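1/ my landlord, Mr. Lazaridis, has discovered email. I have had 7 since breakfast

2/ the first was about bins. the second corrected the first. the third just said "bins"

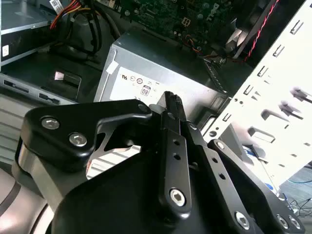 3/ Marina downstairs replied all. Flomdale has 40 apartments and every one of them now has an opinion on cardboard

4/ I miss the notes under the door — at least those you could lose

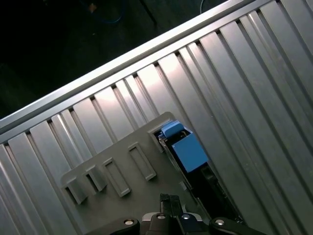

5/ new one just in. subject line: "RE: RE: bins (final)"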